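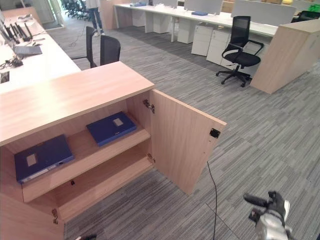 *Cupboard task, office floor: the gripper beside the open cabinet door, with two blue file boxes inside.*

**Student robotics club opens entries for the Flumby Cupboard Challenge**

*For release 22nd April*

The student robotics club at Adams College has opened entries for the Flumby Cupboard Challenge, a one-day contest in which teams program a robot arm to deal with ordinary office storage. The contest takes place in May in the open-plan office at the Nulport building, and is open to school sixth forms, colleges and first-year university groups.

Each team must get its robot to open a cabinet door, take out a file or put one away, and close the door again. The cabinets, desks and chairs are standard office furniture and will not be altered for the contest. Doors may not be propped open, and no markers or stickers may be placed on the handles.

Eight teams will take part. Places will go to the first eight groups that send in a complete entry form and a short written plan. Teams that miss out will be put on a reserve list and may come along to watch.

The club has been working on the same tasks since the autumn term, using its own arm and a control program called Cimport, which members wrote themselves. Cimport takes the view from a camera mounted on the robot, picks out the edge of a door and plans a path for the gripper. In the current version the arm is steered by a student for the first part of the movement and left to finish by itself.

The club's log for the year lists 653 attempts at the door task. Most of the early failures came from the gripper closing too soon or meeting the handle at a poor angle. Later ones were more often to do with the door swinging back before the arm had moved clear. The log will be given to all entrants with the rule book, along with the club's notes on gripper settings.

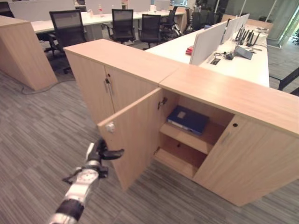 Low cabinets are harder for the arm than they are for a person. The gripper has to reach down and forward at the same time, and the open door takes up space that the arm would otherwise use. A file lying flat on a shelf also leaves very little to take hold of. For this reason the contest is split into two rounds.

In the first round, the door is already open and the robot has only to remove one file and set it down on top of the cabinet. In the second, it starts with the door closed and must complete the whole job. Teams have two tries at each round, and the better score counts. A dropped file loses points but does not end the run. Any contact hard enough to move the cabinet does.

Judges will score reliability ahead of speed. There is a time limit for each try, set out in the rule book, but no bonus for finishing early. Teams may steer their robot by hand in the first round. In the second, hand control is allowed only up to the point where the gripper touches the handle.

The winning team will receive £1000 towards parts and tools, paid by Flumby, which makes office storage and is backing the contest for the first time. There is also a prize for the best written report, judged separately from the runs, and a team need not finish either round to win it.

The entry fee is £49 per team, which covers use of the practice area, a printed rule book and lunch on the day. Schools that cannot meet the fee should say so on the form and the club will waive it.

Teams without a robot arm of their own can book the club's arm for both rounds. They will need to run their program through Cimport, and should bring it on a laptop with the latest version already installed. Practice slots on the club's arm are limited and will be shared out once the entry list is full.

**Notes for editors**

Adams College robotics club is run by students and meets weekly in term time. Its members study engineering, computing and design. Cimport is free for schools and colleges to use.

Press visits on the contest day can be arranged through the Adams College press office. Filming is allowed from the side of the office floor during runs, and at the cabinets between them.

ENDS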